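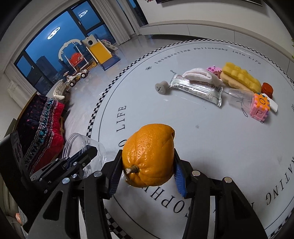
An orange held in one of the hand-held grippers, with the second gripper reaching toward a plastic jar.

Firouzeh Zamani keeps her equipment budget in a spreadsheet with 328 rows. She opened it before she had finished sitting down.

"People want to talk about the arms," she said. "The arms are four rows. Most of my year goes into the rest of it."

Zamani plans purchasing for Diswood, a small company that is preparing to put two-armed robots to work on household chores such as clearing tables and packing things away. The robots learn from recordings made by people using hand-held grippers, so the grippers have to be bought first, along with the cameras, the storage and the hours of the people who use them. We spoke on March 12, 2025, a few weeks before she had to hand in her numbers for the second half of the year.

Her first budget, she said, was wrong in nearly every line. She had priced the grippers as tools, to be bought once and written off slowly. Within one season she was ordering finger pads by the bag.

"A pad is cheap, so I left it out. Then you have a whole team picking up fruit and jars all day, and the pads wear, and the grip changes. I had a supplier with a long wait and no spares on the shelf. We lost days over a part that costs less than lunch."

She now orders pads in lots of 200 and places the next order when the count falls to 100. The supplier is Michalík, a family machine shop that also makes the pins for the joints. Zamani picked the shop over a cheaper bid because it would sell single parts.

"The other quote was good, but it was for complete units only. If a pin went, I had to buy a gripper. I asked them twice to break it down and they would not."

The choice of grippers came down to two models, the Odis and the Uler. The Odis was lighter in the hand and came with its own software. The Uler was plainer and could be taken apart with one hex key. Zamani borrowed a pair of each and gave them to the people who would be using them, with no instructions about what to look for.

"I wanted to hear what they complained about," she said. "With the Odis they complained about the charging. With the Uler they complained about their wrists for two days and then stopped. I can plan for two days."

She bought the Uler in pairs, plus one spare pair for every four in use. The spares were the hardest part of the request to get approved. Her manager saw idle equipment. Zamani brought in the repair log and went through it line by line, and the spares stayed in.

The objects to be handled have their own budget section, and it is longer than outsiders expect. Fruit, sponges, jars, cups, snack packets and children's toys are all in there. An orange takes up one row with a weekly quantity.

"Fruit is a running cost. A sponge I buy once in a while. A jar can last all year. They look like the same kind of thing on a table, but in the budget they are different, and I had them all under 'supplies' at first. That was a mess when we closed the quarter."

She also keeps a line for variety. A gripper that has been used on one shape all month teaches the robot very little about the next one, so the people doing the recording can spend a set amount on whatever they find in ordinary stores, without asking. Receipts go in an envelope.

The robots themselves will not be ordered until May at the earliest. Zamani has a quote, number 1874 in her files, and she has not signed it. The price is acceptable to her. The service terms are not. The seller wants a failed arm shipped back at the customer's expense, with no loaner in the meantime.

"If one arm is out, the whole station is out. I asked for a loaner, or a discount that would let us buy a third arm for every two stations. They are thinking about it."

Asked what she would tell someone drawing up a first budget of this kind, Zamani scrolled for a while before answering.

"Start with the person's hours – that is the biggest number and it goes up. Then storage, then parts. Put the robot in last. And ask every seller for the parts list with prices before you ask for the price of the machine. If they don't have one, that tells you how a repair is going to go."

She has one row left blank, labeled "floor." The robot bases need a level surface and she does not yet know which room they will go in. She has asked for a decision before the numbers are due, and has put in the cost of leveling one room in case she doesn't get it.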